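Condeo Cordless Garment Steamer: long-term review
Reviewed by Waldemar Witkowska, 11/8/22

Ratings are given after regular use on shirts, curtains and one wool coat.

The Condeo is a hand-held steamer with a detachable water tank and a charging base. It replaces the corded Lukano I reviewed in August, and most of my comparisons are with that unit. It was bought at retail.

Heat-up. The manual states 28 seconds. Mine is ready in that time from a full charge and takes longer once the battery drops below half. The ready light is green and hard to see in daylight. The Lukano used a click, which I preferred.

Steam output. There are two settings. Low is adequate for polyester and thin cotton. High is needed for linen, and even then a heavy linen shirt takes two passes on each panel. Steam is continuous with the trigger locked. Held past 45 degrees, the head spits water, and the spots show on silk. The Lukano did the same, but less often.

Run time. Expect 12 minutes on high and 20 on low. That covers three or four shirts. A full charge takes most of an evening, and the unit will not run while on the base. Anyone who does a week of laundry in one session should buy a corded model.

Handling. Weight is concentrated in the head, so the wrist tires before the battery does. The grip is ribbed and stays cool. The tank seals with a rubber plug that must be pushed in firmly - a half-seated plug leaks down the handle.

Hanging setup. Clothes steam best with free space behind them. I use a wall hook and keep the garment a hand's width from the paint. Steaming against a closet door left a damp patch that dried without a mark.

Maintenance. Use distilled water. With tap water I had white scale at the nozzle after about 20 fills. A vinegar rinse cleared it. Replacement plugs are sold separately, and mine took two weeks to arrive.

Verdict. Good for touch-ups and travel, too short on run time for full loads. I am keeping it, and the Lukano stays in the closet for curtains.

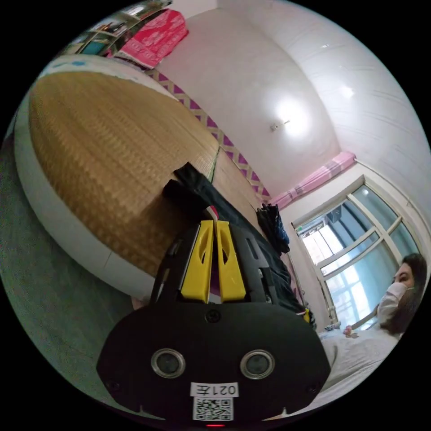

Bedroom with hanging clothes and bed.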